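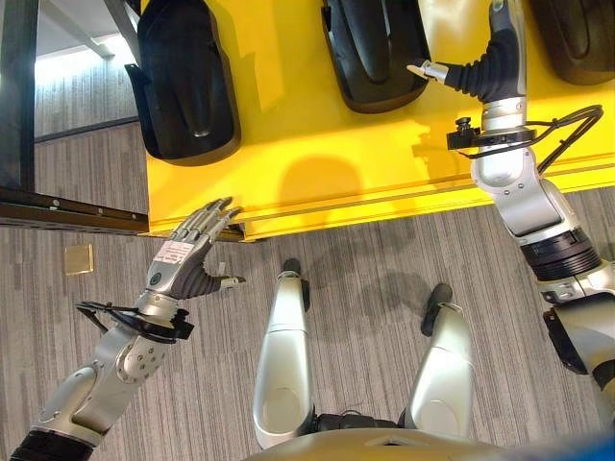 Die linke Hand

Um kurz nach zwei Uhr nachts hab ich angefangen, mit ihr zu reden. Mit der linken Hand, meine ich. Mit der rechten war ich zerstritten, die hatte mir seit dem Abendessen ein Teil nach dem anderen vom gelben Tisch gewischt.

»Du musst das nicht persönlich nehmen«, sagte Pantelis Lambrakis und biss in sein Käsebrot. Er hatte gut reden, er hatte auf rechts gewettet! Zwei Abende Abwasch gegen meine 14 Flaschen Holunderbier, und bei Karras wollten sie bis zum Morgen wissen, welche Hand nun für Duma bestellt wird.

49 Griffe hatte jede Seite frei. Immer dieselben schwarzen Schalen, glatt und rund und auf eine Art rutschig, die ich inzwischen auch im Schlaf spürte (falls ich mal schlief). Links schloss die Finger einen nach dem anderen, ganz bedächtig, wie meine Oma beim Kartenspielen. Rechts packte einfach zu.

»Langsam«, flüsterte ich. »Daumen tiefer.«

»Sie hört dich nicht.«

»Du auch nicht, und mit dir rede ich trotzdem.«

Draußen lag Novembernebel über der Oder, und drinnen summten die Motoren so leise, dass ich Pantelis kauen hörte. Beim letzten Griff kippte die Schale, drehte sich halb - und blieb hängen, am kleinen Finger, ausgerechnet.

»Zählt nicht«, sagte er.

»Zählt wohl!«

Er sah lange auf die Schale. Dann legte er das Brot weg und fragte, wo ich eigentlich das Spülmittel aufbewahre.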